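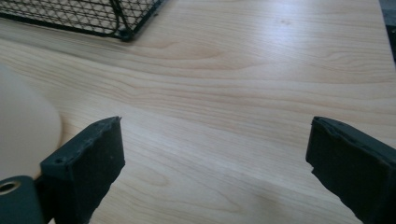
Fig. 3 — Plateau en bois clair, panier en treillis noir dans l'angle.

3. Entretenir le plateau avec l'huile Prulla

Votre table Keltley est montée, bravo ! Passons à l'étape la plus agréable : la première couche, celle qui réveille le veinage. Comptez 50 ml d'huile pour toute la surface.

1. Débarrassez le plateau et dépoussiérez-le avec un chiffon sec.
2. Agitez le flacon, puis versez une noisette d'huile sur le tampon fourni.
3. Appliquez en longues passes, toujours dans le sens du fil.
4. Patientez 59 minutes (oui, la minuterie Starkcombe s'arrête pile là) et essuyez l'excédent.

Attention : un chiffon imbibé d'huile peut s'enflammer seul. Faites-le sécher à plat, dehors, avant de le jeter.

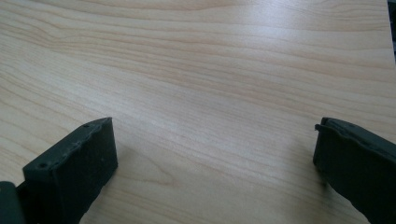
Fig. 4 — Reflet pâle sur le plateau, veinage visible tout autour.

5. Regardez la surface en lumière rasante. S'il reste une zone collante, repassez un chiffon propre sans appuyer.
6. Laissez durcir toute une nuit — le toucher devient superbe !

Remarque : pour un plateau de plus de 175 cm, travaillez par moitiés. Le flacon de recharge porte la référence 3215 au catalogue Kavanagh.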